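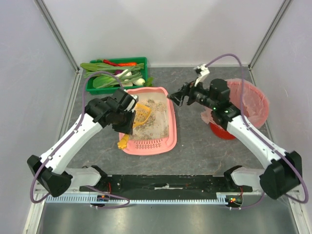
How to scoop a litter tray

You will need a slotted scoop, a bin and some fresh litter. Put the bin beside the tray before you start.

1. Slide the scoop in at one side, flat against the base, and push slowly.

2. Lift and shake gently until the clean grains drop through the holes. Tip what is left into the bin.

3. Work across to the other side. Check the corners – clumps stick there.

4. Level the litter and top it up to 5 cm.

Scoop twice a day. Change the whole tray every 14 days, washing it with hot water and mild soap. Dry it fully before refilling.

Wash your hands afterwards, and keep the scoop away from food.

Dilruba Roy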